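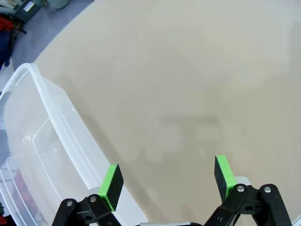 Wrist cameras and the transparent container problem

Posted 08/09/2020

In February I set out on this blog the plan for a modest study of how a manipulator might find the rim of a clear plastic container using only the camera carried at its wrist. The study has now closed, and this post records the method and the principal result. A fuller account will go to the partners in due course. What follows is written in a personal capacity, and the opinions in it should not be taken as those of Claltura or of the Stamimov laboratory, where the trials were carried out.

The difficulty with clear containers is well known to anyone who has worked with them. A depth sensor frequently reports the surface behind the plastic, or returns no reading whatever. A colour camera fares somewhat better, but the inner corners, the base and the walls lie over one another in the picture, and a method that looks for edges will find several sets of them. Only one of those is the edge that the fingers must avoid or grasp.

Our approach was to leave depth aside altogether. The arm makes a short sideways movement above the table and the wrist camera records a sequence of 17 frames. Lines are extracted from each frame and followed through the sequence. Lines belonging to the rim, being nearer to the camera, travel further across the picture than lines belonging to the base or to the table. Bright streaks on the plastic behave differently again: they slide along the curve of the rim as the viewpoint changes, and their motion does not agree with that of any fixed edge. The method, which we have called Cui within the project, scores each line for consistency with a single rigid shape and discards those that fail.

There is a second step, which I had expected to be of little importance. The fingers are in view throughout and always occupy the same part of the picture for a given opening. Cui therefore keeps a mask of the gripper for each opening width and ignores any line that falls inside it. Without the mask, the straight edges of the linkages were often selected as the rim. They are sharp, they are close to the camera, and they are perfectly rigid, so by the terms of our own scoring they were excellent candidates. I should have foreseen this and did not.

The trials comprised 1,331 approaches to a bin standing on a plain table. The position of the bin, the opening of the gripper and the contents were varied between approaches. An approach was counted as a failure if the estimated rim lay far enough from the measured one that a finger would have struck the wall. By that measure, 39 approaches failed. The comparison method, supplied by Zastora and based on a single frame, was run on the first frame of every sequence and failed a good deal more often. I shall leave its exact score to the joint report, as its authors wish to repeat the run with a corrected lens file.

The failures deserve more attention than the total. Most of them took place where the rim ran almost parallel to the sideways movement, so that points along it gave very little apparent motion across the line. Choosing the direction of movement to suit the first estimate would deal with many of these cases, and a trial version already does so. A further 7 failures involved contents pressed against the wall, where the outline of an object was taken for part of the bin. I have no remedy to offer for those at present.

Two limits should be stated plainly. The table was plain and matt, which favours any method that depends on lines, and a patterned cloth would make the task harder. The lighting was also even. We made no attempt to test a single strong lamp, under which the streaks on the plastic would be narrower and brighter and might well survive the scoring.

The choice of a wrist camera over a fixed one has been questioned by readers of the earlier post. A fixed camera sees the whole table and is simpler to calibrate, and I accept both points. It is also blocked by the arm at precisely the stage of the approach when the position of the rim matters most. The wrist camera loses part of its view to the gripper, but it loses the same part every time - and a constant loss can be allowed for.

The next set of trials will use stacked bins, in which two rims lie close together and move at nearly the same rate. The recording procedure will stay as it is, apart from a longer sideways movement. Requests for the sequences should be sent through the contact page, with a short note of the intended use.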